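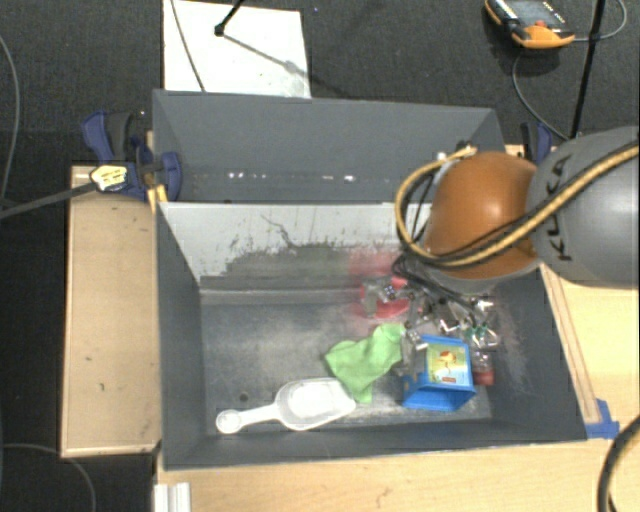 Station 2, front compartment, arm over the bin. Viewed from the fixed camera position.

Sinder Bin-Picking Cell – Pre-Budget Inspection Checklist
Site: Clistwood
Date: July 17, 2025
Purpose: decide what gets replaced, repaired or carried over in the September equipment request.

1. Bin body
Status: Carry over
Comment: Walls scratched, floor scraped. No effect on picking. Check around the floor hole for cracks at next cleaning.

2. Divider panel
Status: Replace
Comment: Large scuffed area low on the panel and a scratch above it. Light gray face is now two-tone, which upsets segmentation. Order two, one as a spare. Ask Kulla for matte dark stock.

3. Bin clamping
Status: Action needed
Comment: Bar clamps accepted as a temporary fixture only. Budget line for a bolted frame, 2,000 including brackets. Re-torque weekly until fitted.

4. Gripper
Status: Open
Comment: Exposed fine wires at the joints. Quote from Horobets covers a sleeve kit, lead time 9 weeks. Does not cover fitting.

5. Cable dress, arm
Status: Action needed
Comment: Tan-yellow cable forms a broad loop beside the orange joint. Shorten or add a retainer. Black bundle over the gripper to be checked for rubbing at full wrist rotation.

6. Handheld control device
Status: Fail
Comment: Kept on the carpet behind the bin. Needs a wall or post bracket within reach of the operator. Cost 80.

7. Floor cables
Status: Fail
Comment: Loose runs on carpet, both sides. Order 5 lengths of cable cover – low profile, beveled edge.

8. Test objects
Status: Carry over
Comment: Scoop, cloth and boxed item remain in the set. Clear items stay in too; vendors must quote against them.

Items 6 and 7 to be closed before any vendor demo. Item 4 held for revised quote.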